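Microfiber towels wear out in the laundry and on the shelf more than they do on the car or the countertop. The notes below cover washing, drying, folding and storage for plain, short-pile towels, the kind sold in bulk packs for kitchens and workshops. They were put together for the tool room at Trerkbridge and have been edited a little for home use.

## Washing

- Wash microfiber with microfiber only. Cotton sheds lint, and split fibers hold on to it through several cycles.
- Warm water, 104°F or so. No fabric softener and no dryer sheets. Both leave a coating that fills the gaps between fibers, and a coated towel pushes water instead of picking it up.
- Use a liquid detergent, at half the normal dose. Powder that fails to dissolve stays in the pile as grit.
- Oily towels go in a separate load. Towels that have picked up solvent or linseed oil do not go in the washer at all. Lay them flat outdoors until dry, then follow the local disposal rules.

A softener coating can usually be removed with one wash at the warmest setting the label allows, with no detergent and a cup of white vinegar in the drum. Run a plain rinse afterward. Do not combine vinegar with bleach under any circumstances.

## Drying

Tumble on low or hang. High heat fuses the fiber tips, and the towel will then feel slightly crisp and may scratch soft finishes. Take towels out of the drum promptly and shake each one once, holding it by two corners of a short side.

## Laying out

Fold on a surface with some grip. A fabric-covered table or a padded mat holds the lower layer still while the upper one is moved; bare laminate lets both slide. Spread the towel fully before making any fold, and press from the center outward with a flat hand. Corners tend to curl at the hem after drying. They can be left alone if the long sides are straight.

Put the care label at the far side. This gives every towel in the stack the same orientation and makes the label easy to find later, when someone wants to know the wash temperature.
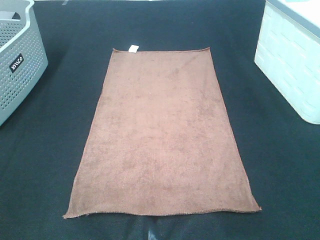
*Brown towel spread flat, care label at the far edge.*

Pile direction shows up as lighter and darker patches. It has no effect on the fold and does not need to be brushed out.

Check the hem at this stage. A loose stitch can be trimmed flush with scissors; do not pull it. If the hem has opened for more than the width of a finger, move the towel to the rough-work bin.

## Folding

The long strip is the base fold. Everything else is made from it.

1. Take both corners of one long side, or one corner and the middle if the towel is large.
2. Bring that side over to meet the opposite one. Keep light tension between the hands so the middle does not sag.
3. Set the corners down first, then let go of the edge.
4. Smooth along the strip from one end to the other. A ridge near an end means that corner was set down too far in. Lift that end only and reset it.

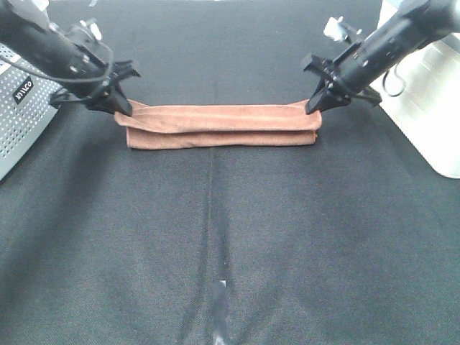

*Lengthwise fold, with a small ridge near the left end of the top layer.*

Layers that are offset by the width of the hem are acceptable — in fact it is easier to separate them later if they do not line up perfectly. Larger offsets add up. In a stack, the pile starts to lean.

For drawers, fold the strip in half end to end, then in half again, and file the towels upright with the rounded edge up. For open shelves, fold in thirds and stack flat. Leen Smadi, who set up the shelves at Trerkbridge, rolls hers for the vehicle kits, and a roll does fit better in a door pocket. Rolled towels do take a curl and have to be flattened before they are used on glass.

## Care of the folding surface

A cloth cover collects lint and should be cleaned before each batch.
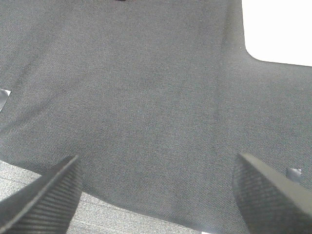

Go over the whole cover with a lint roller or a damp rubber glove, working in one direction, and pull any slack toward the nearest edge. Broad, shallow waves in the cover do no harm under a towel. A sharp crease will telegraph through thin fabric and should be steamed out. Replace tape when its edges begin to lift, as microfiber catches on exposed adhesive.

## Storage and rotation

Store dry, in a closed drawer or a lidded bin. Keep glass towels apart from general-purpose ones, by color if possible. New towels go to the bottom of the stack or the back of the drawer.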